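Govum Todon storage box review: four months under the bed and on top of it

I bought the Todon in April to replace two cardboard boxes of winter sweaters. It is a lidless fabric bin from Govum, sold flat, and it took me 7 minutes to put together.
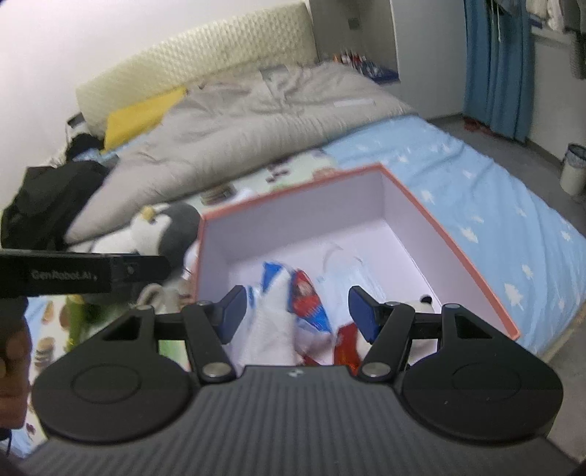
4 min read

The white lining is the best part. Dark socks show up against it, and lint wipes off with a damp cloth. The colored rim is stiffer than the walls and keeps the opening square when the box is full. I had an Ortner bin before this one, and its rim sagged within a month.

The handles are less good. They are stitched on with a single row of thread, and one started to pull when I dragged the box full of books. Keep it to clothes and bedding and you should be fine.
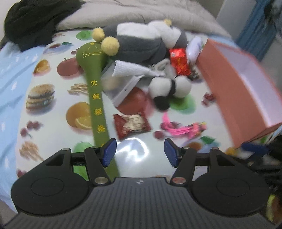 By Seraina Hubmann

Size is the other thing to check. Govum's listing gives the outside measurements only, and the inside is a little narrower – my folded blankets had to go in on their sides. The Dania is deeper and costs more, but it won't slide under a low bed.

I would buy the Todon again for sweaters. For shoes I'd get something with a hard base.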